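How to sort the medicines at home before a move

When we moved from Hallside to Hancombe, I packed the medicines last, in a hurry, and for two weeks I could not find the thermometer. Since then I do this work early. It takes one evening and you need only a marker, a notebook and a few small boxes.

Step 1. Bring everything to one place. Look in the bathroom, the kitchen drawers, the handbags, the car. A bed is a good place for this, as small packs do not roll away from it so easily.

Step 2. Read the date on each pack. If the date is only on the inner strip, write it on the carton with the marker. Put the expired ones to one side and ask the pharmacy if they take them back. Many do, but not all of them.

Step 3. Keep each medicine in its own carton, together with the leaflet. I know that cartons take space. But a strip without a carton is hard to recognize later, especially if the medicine was bought abroad and the text is in a language which not everybody in the family can read.

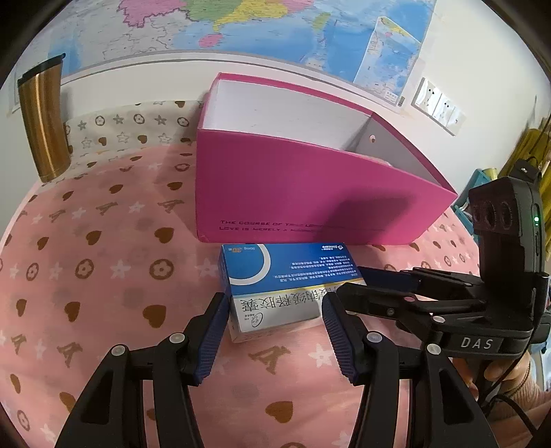
A carton with the strength, 50mg, printed on the front.

Step 4. Write a list. For each medicine I note the name, the strength, the date and who takes it. My list has 12 lines and fits on one page. Make a copy and keep it in your wallet.

Step 5. Make two groups. The first group is what you take every day, and it travels with you in your bag, never in the truck. The second group goes in a box marked on the top and on 2 sides.

Step 6. Check the temperature rule in the leaflet. Some medicines must stay in the refrigerator, and for these you need a cool bag. Ask the pharmacist how long the medicine can be outside.

After the move, open the medicine box on the first night and choose a closed cupboard for it, high enough that children cannot reach. The bathroom is often too damp.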